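Notebook, cloth handling, October
Project: Nalla (bedroom chores, soft goods)
Continues from the towel pages. Pick settings carried over unless noted.

09:40

Reread the towel results before starting on garments and loose cloth. The short version for anyone coming to this page cold: Nalla can pick a cloth off a hard table nearly every time and can lay it in a bin nearly every time. It can't yet fold one that somebody has dropped in a heap. The question for this block is how much of that gap is the hand and how much is the policy. Management keeps asking for a date when it will "do laundry". I don't have one and this page won't produce one.

Dataset state this morning: 1,858 hand-held demonstrations in total, of which 738 are cloth on bedding. The rest are table, shelf and basket. The bedding share is too low. A bed is where most household folding gets done and it is the worst surface we have.

Reasons it's the worst surface, copied from the towel pages so they are in one place:

- The mattress gives. Push the tips down to get under an edge and the edge goes down with them.
- Blanket and cloth are both textiles, so closing force tells us nothing about which layer is in the jaws. Double picks (cloth plus blanket) are the main failure in the Wulov log.
- Patterned blankets upset the depth estimate. Small repeating checks are bad, and rows of dots seen at a slant are as bad.
- Rounded mattress edges. The planner still treats the top as a plane and overshoots where it falls off.

10:15

Pinch grasps. Rule for this block: approach from above, close on a raised fold, never on a flat area. If there is no raised fold, make one by dragging the tips inward a short distance with light pressure. A person does this without thinking. The policy has to be shown it many times, and the demonstrations should include the cases where the drag collects blanket as well.

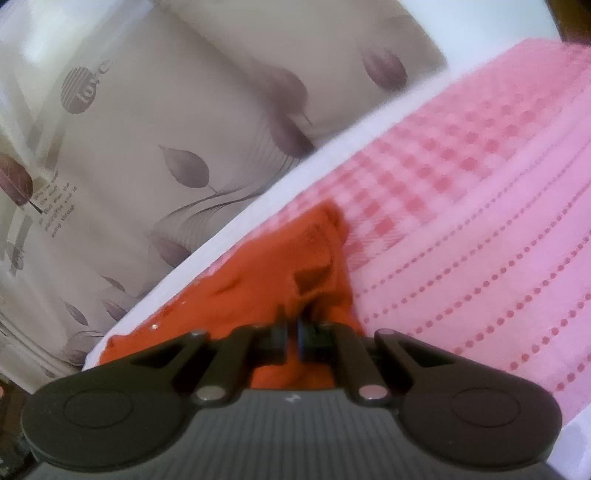
Orange cloth on pink blanket, pinch at center.

Points to check against the label sheet for this type of grasp:

1. Contact label goes on at first closure, not at first touch. Old labels from the Mussa set have it at touch. They need shifting before the two sets are merged.
2. If the fold lies where cloth meets blanket, tag it "boundary". Boundary picks get their own row in the results. They hide inside the average otherwise.
3. Strong color contrast gets tagged as well. Saturated orange on pink is a gift to the segmenter. White on white sheet is what people own, and the score for easy colors must not be quoted alone.

Item 3 is the one I'd underline. Last review, somebody quoted the easy-color number in a slide and it came back to us as the product number.

11:30

Replayed 37 held-out cloth picks through the current Nalla policy on the arm. Table version and bed version of the same start poses. 20 clean single-layer picks on the bed. The table did better, as expected, and I'm leaving the table figure off this page because the arm was run on the stiffer wrist setting for part of it and the comparison isn't fair. Will redo with one setting.

Breakdown of the bed misses, in words:

Double pick was the largest group. Next was the slip, where the jaws close on a fold and it pulls out during the lift. Slips go with thick knits and small bites. Smallest group was the plain miss, jaws closed on air beside the peak. Those all came with a checked blanket in view and I suspect depth again.

Slip is a hand problem. The tips are narrow, which is good for getting into a crease and poor for holding a thick one. Zidalov has sent softer tip pads, two hardnesses. Fit the softer ones first. Expect more double picks with those, as more friction on the top layer means more on the one below too.

Plain miss is a perception problem. Double pick is both, and that's why it keeps being passed back and forth between the two groups.

13:05

Tip spacing. The question came up at the bench whether to pre-open wide or narrow. Wide pre-open tolerates a bad depth estimate and can straddle a hanging fold without knocking it over. Narrow pre-open disturbs the heap less but needs the position right. My current view is wide on approach, then a slow close with a pause halfway for a fresh look. The pause costs time. On a job where a person takes a few seconds and we take most of a minute, I'm not going to argue over the pause.

Open question: when the fold sits nearer one tip than the other, should the hand recenter before closing or just close and let the cloth shift? Recentering is tidier in the log. Closing is faster and usually fine with light cloth. With heavy cloth the near tip pushes the fold over and the far tip arrives at nothing. Mark these as "off-center" and keep both kinds of demonstration. Worked case for the label sheet is the one below, fold nearer the right tip, checks showing on the left. 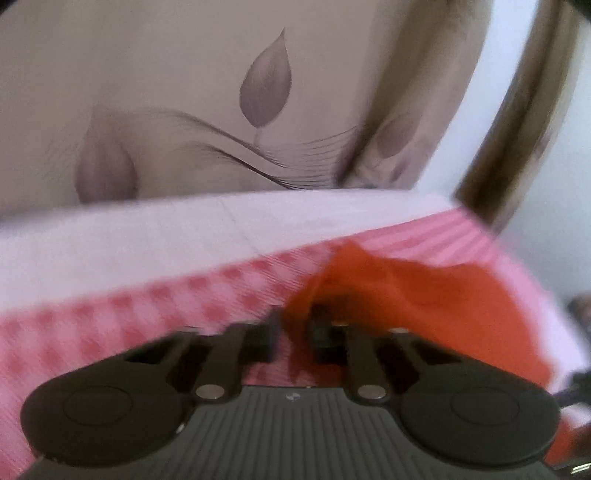 14:20 – Where this leaves the chore list

Asked to fill in the readiness table again. My entries, with the wording I'd accept in public:

Pick up a cloth from a table, put it in a bin: ready, supervised.
Pick up a cloth from a bed: partly. Works on single layers with a clear raised fold. Don't promise it on top of a loose blanket.
Flatten a crumpled cloth on a bed: no. Needs two hands or a fixed edge to pull against. One-hand fling was tried on the table and the result depended too much on fabric weight.
Fold a flattened towel: yes on table, untested on mattress.
Fold a garment: no.
Make a bed: no, and please take it off the roadmap slide.

Shop-floor rows are for the Wulov people. Their rag sorting looks better than anything on this page. They have a hard bench, one kind of cloth and no blanket underneath. Useful work, and closer to being sold than ours. I'd want the two reported separately – a rag bench score says very little about a bedroom.

15:45 – To do

- Shift Mussa contact labels, then merge.
- Fit soft Zidalov pads, rerun the same start poses, single wrist setting throughout.
- Collect more low-contrast cloth: white on white, gray on gray, print on print.
- Ask for a second blanket with a larger check to see whether the plain misses follow the pattern size.
- Replace the flat-plane assumption in the planner with a fitted surface near the mattress edge. Code is half there from the sofa tests.
- Add the "off-center" tag to the label sheet, and send the revised sheet round before the next collection block.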